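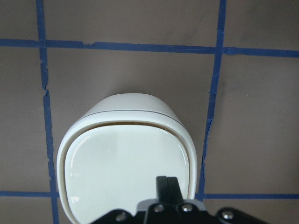
A fita azul Griltari é a que usamos para marcar bancadas, mesas e tampos, e é de longe o rolo que mais sai daqui da loja. É fita de pintor, de papel crepado, e a graça dela está em poder dividir uma superfície em quadrículas sem régua nem estilete: puxa, rasga com a mão, cola. Sobre um tampo fosco cinza, puxando para o castanho, o azul aparece muito bem, e uma peça de plástico branco pousada junto às linhas fica fácil de localizar. As bordas saem desfiadas aqui e ali, com um dentinho ou outro, e para marcar posição serve perfeitamente. Quem precisa de canto vivo pode cortar com tesoura, claro.

## Por que gostamos tanto dela

Já passaram muitas fitas pela nossa oficina, e esta tem um equilíbrio muito bom entre agarrar e soltar. Dá para levantar uma ponta, endireitar a tira e assentar de novo — coisa que fazemos o tempo todo, porque a primeira linha quase nunca fica paralela à beira da mesa! O papel é fino, então o cruzamento de duas tiras faz pouco relevo e um objeto de base plana apoia bem por cima.

E aceita escrita. Caneta esferográfica, lápis, marcador permanente: tudo pega. Nós numeramos as células direto na fita, com letras num sentido e números no outro, como num mapa de ruas.

## Ficha do produto

- **Nome:** Griltari azul, fita de marcação
- **Fabricante:** Meltness
- **Material:** papel crepado com adesivo acrílico
- **Largura:** 20 mm
- **Comprimento do rolo:** 50 m
- **Referência:** 577
- **Embalagem:** rolo avulso ou caixa com 16

## Como montar uma quadrícula

1. Limpe o tampo com um pano quase seco e deixe secar.
2. Cole primeiro a linha horizontal mais distante de você, de um lado ao outro, sem esticar a fita.
3. Desça as verticais a partir dela. Para células de 200 mm, um pedaço de papelão cortado nessa medida resolve mais depressa que a trena.
4. Feche com a horizontal de baixo e passe o polegar por todas as tiras, insistindo nos cruzamentos.

Se uma tira rasgar no meio, cole um pedaço curto por cima e siga em frente. A Archana Vashisht, que monta os nossos kits de organização, mantém a mesma quadrícula na bancada há meses e só vai trocando os trechos gastos.

## Onde funciona bem (e onde não)

Melamina, vidro, metal pintado, madeira envernizada: ótimo. Em madeira crua ela segura pouco, e em tecido nem vale tentar. Em pintura fresca, espere a cura completa e teste num canto escondido. Para uso ao ar livre temos a Kirnura, mais grossa, que aguenta sol mas não se rasga à mão com a mesma facilidade.

Para retirar, puxe devagar, rente à superfície, dobrando a fita sobre ela mesma. Se ficar algum resíduo, um pano com álcool costuma dar conta.

## Pedidos

Rolos avulsos saem no mesmo dia para pedidos feitos até as 14h. As caixas vêm do depósito da Suominen e seguem toda quinta-feira. Quem quiser sentir a fita antes de comprar pode pedir uma amostra no balcão — cortamos uma tira na hora, com todo o gosto.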